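Treloar tour cut short, anyone know more?

mossback26
Went to the Cudmont show in July. Treloar did 6 songs and walked off. The lights came up and a guy from the venue said the set was over. I paid for floor seats and drove in from Hirkberg. The opener played longer than he did. 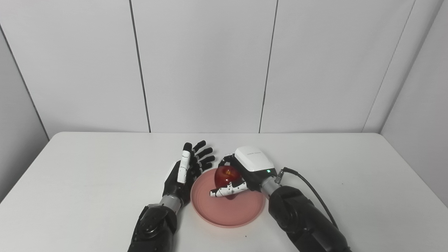 dellaray
Same thing happened at the Hirkberg date, except we got nine songs. His page said throat trouble. I believe it. He sounded rough on the last two singles as well.

mossback26
Then cancel the show. Don't sell 2000 tickets and hope.

kip_outwest
It wasn't 2000. The room holds 1290 and the balcony was closed. I work the bar there some nights. He was late to soundcheck and the crew was already annoyed with him.
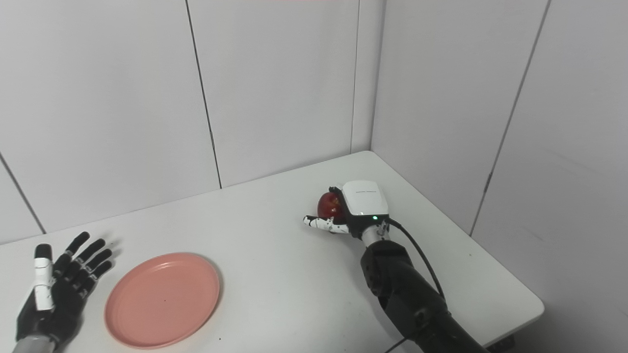 Plate and table, white room

dellaray
Being late doesn't mean he wasn't sick. Prelluvness came out the same week and he was doing radio every morning at 7. Anybody's voice would go.

kip_outwest
The label booked that, sure. He still signed off on it. I like the album, by the way. Side two is the best stuff he's done.

mossback26
Has anyone gotten a refund? I sent two emails to the ticket office and got the same form letter back both times. It says a show counts as played once the headliner has been on stage for 26 minutes. 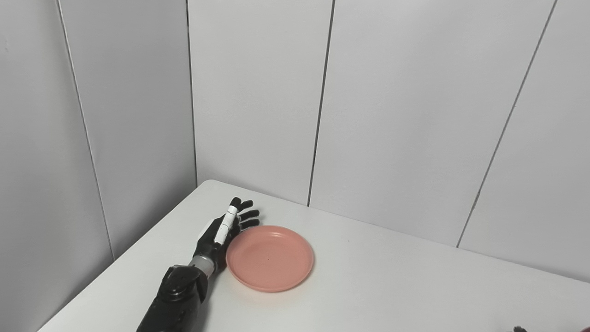 I timed it off my phone videos and he didn't make it that long. I'm going to send those in and see what they say.

dellaray
Try your card company too. They paid me back for a festival once.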